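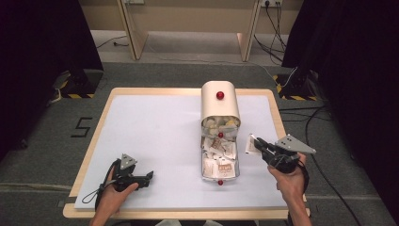
Countertop sachet dispenser with cream hood, shown on a white work board.

Tustell Countertop Sachet Dispenser
Breakroom and Serving Supplies / Dispensers / Sachets

The Tustell dispenser is supplied by Prudport to offices, schools, waiting rooms and small dining halls. It keeps two kinds of goods in one upright unit: an upper section with a clear window, and a lower compartment at the front for paper sachets. The rounded hood is cream in color and carries a red ball knob. Two further red knobs are set below it on the front of the unit, in line with the first.

Contents are visible through the front at all times, so staff may check stock levels in passing. The body is see-through with metal framing. Sachets and other contents are sold separately.

Filling
The lower compartment holds up to 200 standard paper sachets when these are laid flat. Sachets placed at random angles take up more room, and capacity will be lower. Do not press the contents down. The upper section should be filled to the top of the window and no higher.
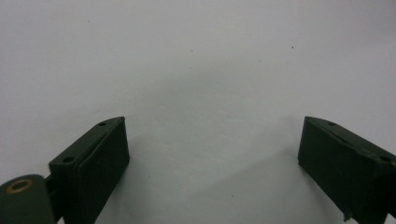
Placement
Place the dispenser on a firm, level surface. Prudport recommends a clear space of 40 cm in front of the unit so that users can reach the lower compartment without leaning across other items. The dispenser should not be placed beside a sink, kettle or steam outlet. Paper sachets absorb moisture readily and will stick together.

A plain, light-colored surface is advised wherever the unit will be refilled. Spilled grains and torn corners of paper are easily seen against it and may be wiped away before the unit returns to service.

Cleaning
Empty both sections before cleaning. Wipe the hood and the clear panels with a soft damp cloth and a mild dish soap, then dry them fully. Scouring pads will scratch the windows. The knobs may be wiped in place and should not be unscrewed. The unit is not suitable for dishwashers.

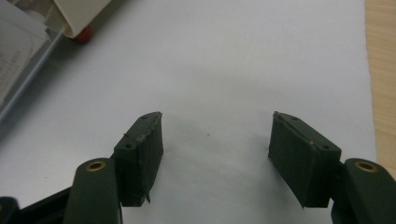 Customers who prefer to protect the counter may order the Nusunen base mat, which is cut to suit this model and sold in packs of two. The mat is to be lifted and wiped on both sides whenever the dispenser is cleaned.

Ordering and Delivery
Single units are dispatched from the Mkhize warehouse within three working days. Orders of more than 70 units are delivered by pallet, and a delivery address with ground-floor access is required. Orders intended for December should be placed early in the preceding month.

Returns are accepted on unused units in their original packaging. A unit that has been filled cannot be returned unless it is faulty.

Page last revised 5th August.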